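Chapter 8
Planning Open Space: From Leftover Land to Public Network

Every town has land it doesn't quite know what to do with. A steep hillside, a strip beside the creek, the old quarry, the wedge between the rail line and the school. This chapter is about what happens when a town decides to treat those pieces as one thing, and I'll say right away that it is my favorite subject in the whole book.

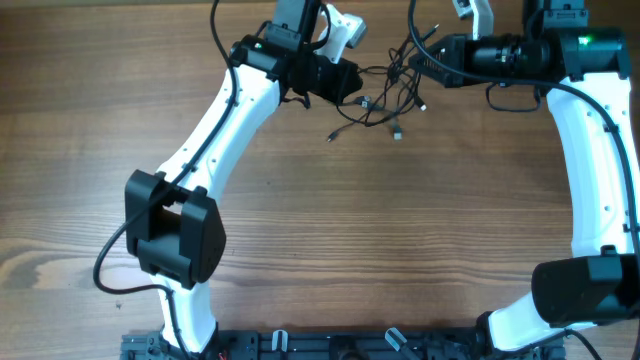
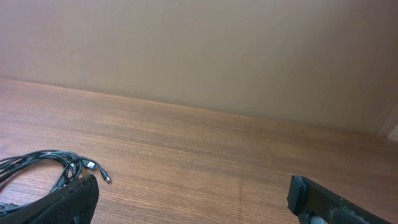

An open space plan begins with a base map, a drawing of everything that is on the ground before anyone proposes a change. You'll be making one by the end of this chapter, and the first skill you need is reading contours. Think of a wooden tabletop where the grain runs mostly in parallel lines, darker streaks beside lighter bands. Contour lines on gentle, even ground look much like that. Where the lines bend and swirl, the land is doing something interesting - a knoll, a hollow, the head of a gully - and those are often the spots people have been walking to for years, with or without a path.

Our main case is Lemetholm, a river town that set out to join 13 separate parcels into a single walking and cycling network. The parcels came to 1,090 acres altogether, and they had almost nothing in common. The oldest, Soliman Common, had been grazing land since 1796. The newest was a capped landfill that had only just been seeded with grass. Between them lay woods, ball fields, a flood meadow and a parking lot that flooded more reliably than the meadow did!

The town's planner, Ilham Abou Zeid, started with the gaps. She walked from each parcel to the next one and wrote down what stopped her: a fence, a road with no crossing, a ditch, a locked gate, a stretch where she simply felt unwelcome. Her notes fill two binders and they are wonderful reading (you'll find several pages in Section 8.3). What strikes me most is how small many of the barriers were. One pair of parcels was separated by a hedge and a drainage ditch you could step over in August and couldn't cross at all in November.

Then came the question of money, and with it the question of who gets to use the land for business. Should a kayak outfitter be allowed a dock on the flood meadow? Could a café operate on the Common? Carolina Bettencourt, who chaired the parks board, wanted short leases that could be ended if a business got in the way of free public use. Svatopluk Murín, the town engineer, argued for longer ones, on the grounds that no operator would pay for a proper boat ramp and lose it three years later. Both of them were right about something, and the agreement they reached, known locally as the Karar lease after the first parcel it covered, is worth studying closely. You'll get to argue over it yourselves in the workshop at the end of the chapter.

As you read, keep a place of your own in mind. It doesn't have to be large or pretty. One of my students chose the back lot of a bus depot and produced the best base map I've seen in a classroom.

What you will work on in this chapter

8.1 Reading the land: contours, drainage and soils
8.2 Finding out who already uses a place
8.3 Gaps and barriers: the Lemetholm walking notes
8.4 Leases, partnerships and public access
8.5 Staging the work over several budgets
Workshop: Redrafting the Karar lease

Terms to know: base map, contour interval, desire line, easement, floodway, linear park, parcel, staging plan

8.1 Reading the Land

Pick up any contour map and find the number that tells you the height between one line and the next. This is the contour interval, and it decides how much the map can show you. At an interval of 20 feet, a sledding hill can vanish completely. At two feet, you can find the pitcher's mound.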